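Ticket: Flecken schlagen durch Deckenanstrich, Objekt Kollow
Erstellt von Humaira Paracha — November
Zuletzt aktualisiert: Samstag, 16:40

Gelbe Ränder im Flur, trotz zwei Anstrichen mit Mengal matt. Fläche sauber, Untergrund fest, Feuchtemessung unauffällig.

Versuch 1: dritter Anstrich unverdünnt. Nach 6 Stunden wieder Ränder, nur blasser.

Versuch 2: Sperrgrund Kasimen auf einem Probefeld, über Nacht stehen lassen, dann Mengal drüber. Kein Durchschlag! Ich bin begeistert, so ein sattes, ruhiges Weiß hatten wir da oben noch nie.
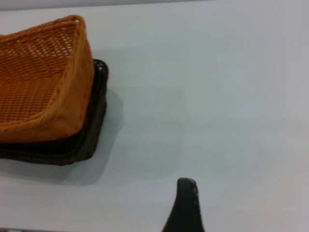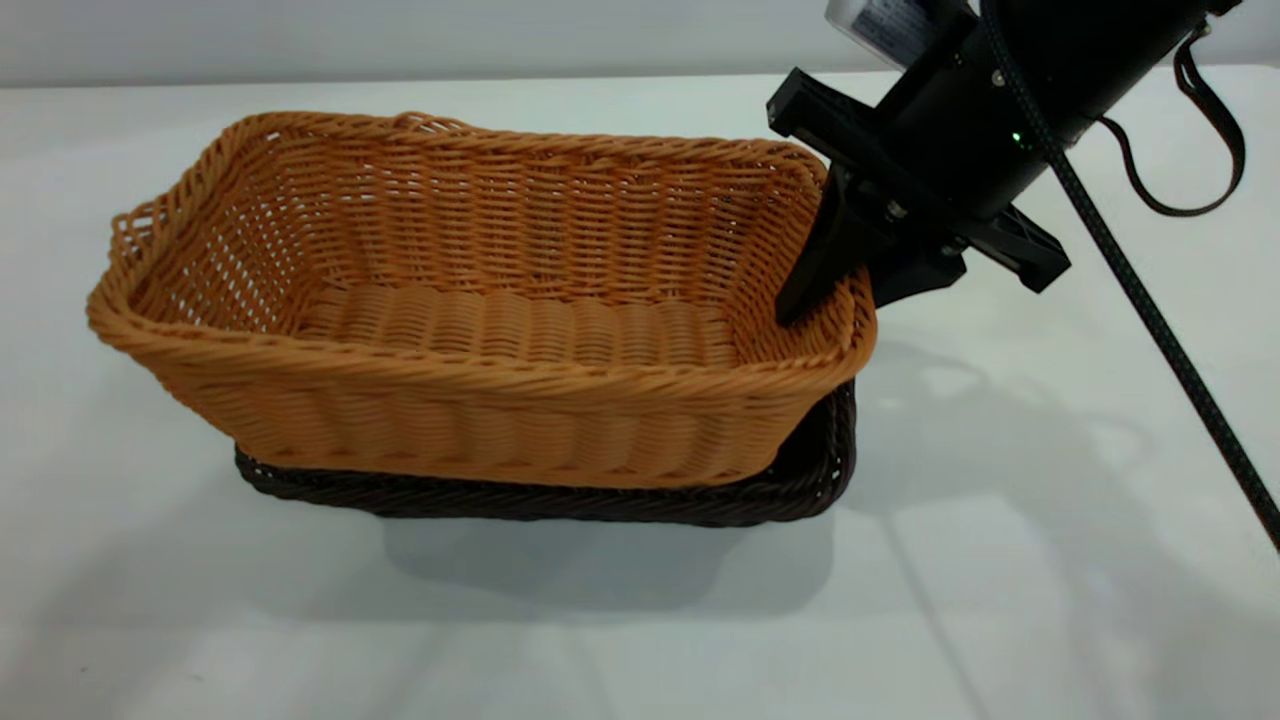
Geflochtene Körbe, der orangebraune liegt obenauf.

Antwort Xiaoqing Zou, Nelden: Tolles Ergebnis! Bitte die ganze Decke sperren, nicht bloß die Flecken — sonst zeichnen sich die Ansätze im Streiflicht ab. Rolle kurzflorig, nass in nass.

Nachtrag Humaira: Ganze Decke gesperrt und einmal gestrichen, sieht super aus! Wohnzimmer kommt als Nächstes.

Status: gelöst
2 Kommentare · 6-mal geteilt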